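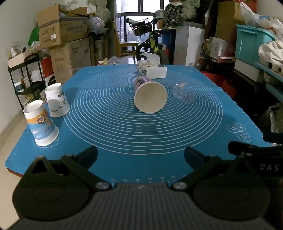

Figure 1. Small single-use items on a work surface: paper cup, clear plastic container, and tissue box.

Journal Archive > Waste and Materials > Workplace Studies > Section 3
Reading time: 6 min
17 shares | 0 comments

3. Disposal of Small Single-Use Items in Shared Workplaces

3.1 Scope and definitions

The previous section dealt with office paper and cardboard, which most employers in the region have collected separately for many years. The present section turns to smaller items that pass through a workplace in a single day and are seldom covered by a written policy. The term "small single-use item" is used for any disposable article that fits in one hand and is meant to be thrown out after one use or one short period of use. Paper cups, small plastic food containers, napkins, and facial tissues make up most of the group. The boxes that tissues are sold in were recorded as packaging and are treated separately in Section 3.4, although they are often found on the same surfaces as the other items (Figure 1).

Drink cans and glass bottles were left out. Both carry a deposit in the study area, and staff in several buildings take them home or hand them to the cleaning crew. Including them would have required a different method of recording.

Paper cups need a note of their own. Many cups sold for hot drinks have a thin inner lining that keeps liquid from soaking into the paper, and mills differ in whether they will accept them. At the time of the study the sorting plant at Hudec took lined cups in the mixed paper stream. The plant serving Zultbridge did not. The same cup, placed in the same color of bin, could therefore be correctly sorted in one town and counted as contamination in the other. All results below use the local rule in force at each site.

3.2 Sites and recording

The study covered 17 workplaces in four towns: Skula, Perkance, Hudec, and Zultbridge. They included municipal offices, two design firms, a dental supply wholesaler, a language school, and several small repair and testing workshops. Each site had a shared kitchen or break area and at least two kinds of bin. Sites with an outside catering contract were not eligible, as the caterer normally removes its own waste.

Recording took place in March. Bins were emptied at the start of the working day, and their contents were sorted by hand at the end of it by two members of the study team. Items were entered on a paper form by type, bin, and condition. Condition had three values: empty, food or liquid present, and crushed or torn beyond recognition. Items in the last group were kept in the total but left out of the comparison by type.

A total of 2,996 items were recorded. Items left on desks, window ledges, and workbenches overnight were noted on a separate form and do not form part of this total. They are discussed in Section 3.5.

In addition, a short questionnaire was given to staff at all sites, and 215 completed forms were returned. The form asked what the respondent would do with each of six common items, which bin labels he or she had noticed, and whether the employer had ever given instructions on the matter. Of those who returned the form, 162 reported that they had never received any instructions, written or spoken.

3.3 Paper cups and plastic containers

Cups were placed in the general waste bin more often than in any other bin, including at the Hudec sites, where they could have gone in with mixed paper. Written remarks on the questionnaire suggest two lines of thought among staff. Some respondents believed that any cup with a lining was unacceptable everywhere, a rule they had usually learned at a former job or from a household leaflet. Others knew the local rule but avoided the paper bin when the cup still held liquid and no sink was close by.

The distance to a sink appears to deserve more attention than it has received in earlier work. At Perkance, one municipal office had moved its paper bin from the copy room to the kitchen during a renovation. The cups found in that bin were nearly all empty. In a second office in the same building, where the bin had stayed in the copy room, cups with liquid in them were a regular source of spoiled paper. The two offices share an employer, a cleaning contract, and a set of labels. The study was not designed to test bin placement and the comparison rests on two rooms, so it should be read with caution.

Clear plastic containers raised a different difficulty. Staff were largely in agreement that these belonged with plastics, and most of those recorded were found there. A large share, however, still contained food or sauce. The plants in all four towns accept lightly soiled plastic, but none of the bin labels in use said so or gave any idea of how clean a container had to be. Several respondents wrote that they did not wish to wash a container at work and had therefore put it in general waste. Others had placed it in plastics with the lid on and the remains of a meal inside.

Very small containers, such as those used for dressings and samples, are a special case. Screens at the sorting plants let pieces below a certain size fall through, after which they are handled as residue whatever they are made of. It would be reasonable for employers to direct these to general waste and say so plainly on the label.

3.4 Tissues and tissue boxes

Used tissues are not accepted for paper recycling in any of the four towns. They were nonetheless found in paper bins at most sites, in particular where a desk-side paper bin was the only bin within reach. Recording took place in cold season, and the numbers may be higher than in other months.

The boxes were generally treated well. Most were found in the paper or cardboard bin, and many had been flattened. Where a box has a plastic film around its opening, the film should be pulled out first under the rules at Skula and Zultbridge. Few respondents were aware of this, and few boxes had been handled in that way. Adhesive tape on cardboard was also noted on the form, though the plants consulted were willing to accept it in small amounts.

3.5 Items left on surfaces

The separate form for overnight items was added after a visit to a workshop in Skula before the main recording began. Staff there used workbenches for meals as well as for work, and cups and food containers stayed beside tape, cleaning supplies, and mats until the bench was next needed. Similar habits were later found at the design firms and at the language school, where teachers moved between rooms and left cups behind.

Responsibility for these items was unclear at most sites. Cleaning contracts in the region usually cover floors, bins, and sanitary areas. Desks and benches are cleaned only if they are clear. A cup on a bench could thus remain in place for several days and was then normally removed together with other waste, unsorted, by whoever next needed the space.

3.6 Implications for employers

The findings support a small number of practical steps. Bin labels should name common items directly and should follow the rule of the local plant. Standard labels ordered from a national supplier were in use at several Zultbridge sites and gave the wrong advice on cups. Where the budget allows only one set of bins, it should stand next to the sink. A desk-side paper bin should be paired with a small general waste bin or removed.

Employers who renew a cleaning contract may also wish to state in writing who clears shared benches and tables, and at what time of day. The cost to the sites in this study of adding such a clause is considered in Section 4, together with the cost of relabeling.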